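Speaker notes: A Lamp on the Table, Small Comforts in Working Rooms
Lokaseo spring talks, second slot after lunch
50 minutes with questions, so keep the talking part under 35

Opening (take your time, let people find their seats)

Thank everybody for coming back after lunch, which is a generous thing to do when there's sunshine and a patio right outside. Say hello to the folks who came to the August talk on curtains, because I recognize a few faces every year and it makes me happy.

Start with my grandmother's sewing room. One bulb in the ceiling, bright enough to perform surgery under, and she never turned it on if she could help it. She had a little lamp on the cabinet by the window and she pulled her chair up to it. Everybody who came in to chat pulled a chair up to it too. I was maybe eight and I thought that was just how rooms worked, that the people went where the lamp was. I still pretty much think so, and the next half hour is me going on about it.

Ask for hands: who has a lamp on their desk at work? Who brought it from home? (Usually a laugh here, because it's nearly the same hands.) Who has ever been asked to take it back home? Let someone tell their story if they want to. Don't let it run past a couple of minutes.

What I mean by a working room

I don't only mean offices. A school front desk is a working room, and so is the back of a bakery, and so is the dining table where somebody does the bills. What they share is that the light was picked so the work could get done, and then people turned out to be in there for nine hours and wanted to feel like people.

Ceiling light does its job. Please say this early and say it nicely, because last time a gentleman who installs ceiling fixtures came up afterward and I felt terrible. You need it for cleaning, for finding the earring back, for reading the tiny print on a shipping label. My complaint is with asking it to do everything.

The Ostero rooms

Explain who they are: small firm, friendly, they took over part of an older building on Prado Street. They asked for help with the spots where visitors sit down and where staff drift over to talk. They had already named the project Zitance before I showed up, and I never did get a straight story about what it means. I've grown fond of it.

The budget for that first corner was $223, and the table was already theirs, so all of it could go to the lamp and a few odds and ends. Tell them that number slowly. People expect me to say thousands.

Two views from the Ostero office, the table with its lamp and then up toward the ceiling:

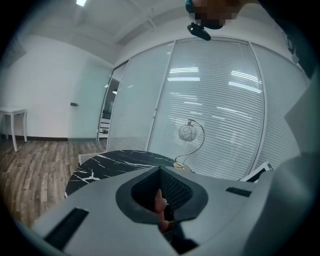
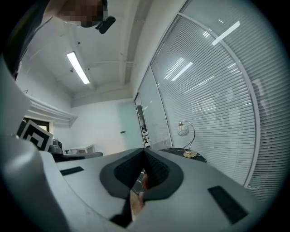 Give the room a minute here, drink some water.

Now talk about why I leaned on the marble so hard when we were choosing. A glossy black top is a gorgeous thing and also a bit of a bully. It shows you every light in the room a second time, upside down, and it shows you fingerprints, and it can feel like a piece of ice if there's nothing on it. The white veins help a lot, they give your eye somewhere to wander. But I wanted something soft-shaped sitting on it, and a globe is about as soft-shaped as a lamp gets. I liked that the dark swirls on the white shade were a sort of answer to the white veins on the black stone. I didn't plan that, I'd love to say I did. I was in the store for something else entirely and carried it to the register before I'd finished thinking.

The gold-toned base was the part we argued over. There was a feeling that gold was too dressy for an office. My view is that one small shiny thing in a room of whites and grays is allowed, the way a person in a plain sweater is allowed a nice pair of earrings.

The curved arm: mention that a hanging globe puts the lamp off to one side of its own base, so before you buy one, set it down on the table and walk all the way around it. You want to know where elbows go. I've seen a lovely lamp end up on the floor of a closet because it leaned right into the spot where everyone puts a laptop.

Glass walls (short section, skip if running late)

Glass partitions are a whole talk of their own. The short version is that a lamp near glass is a lamp you see from both sides, so think about the cord. Run it down the back of the table leg, use the little fabric ties, and go stand in the hallway and look. Also look from a chair. My eyes standing up are nowhere near my eyes sitting down, and most people using the room will be sitting down.

Old trim with newer fixtures is the other thing I get asked about. If your building has crown molding and somebody put fluorescent lights on the ceiling years later, you may feel you have to pick a side. I wouldn't. Leave the ceiling alone, it's expensive up there, and spend your money between the height of your knees and the height of your chin.

Things to try at home or at work

Read these out, they're on the handout too.

Turn off half the overhead lights for one afternoon, if your switches allow it, and see who notices. At Ostero it took 14 minutes before anyone spoke up, and what they said was "did we paint?"

Borrow before you buy. Bring a lamp from your own bedroom and leave it for a week.

Buy the warm bulb. If there are two on the shelf and you can't decide, buy both and return one.

Measure the table first. I once drove 68 miles to pick up a lamp with a base wider than the shelf it was meant for, and I drove it all the way home again with the seat belt on it.

Wipe a polished stone top with a soft cloth and plain water, and keep lemon and vinegar well away from marble.

Questions I usually get

Will the landlord mind? A plug-in lamp is rarely the landlord's business, but some offices have rules about what gets plugged in, so ask whoever looks after the building.

What about people who need brighter light to read? Very good question, always thank the person. Give them a proper task lamp of their own that they can aim, and let them be in charge of it.

Does it have to be a globe? No! I go through phases. Two years ago it was all pleated shades and I was unbearable about it.

Wrapping up

Point to the handouts by the door. Remind them the Lokaseo sign-up sheet for the fall is next to the coffee. If there's time, go back to the sewing room and tell the part about the moth. If there isn't, just thank them and stay up front for a while, the shy ones come up last.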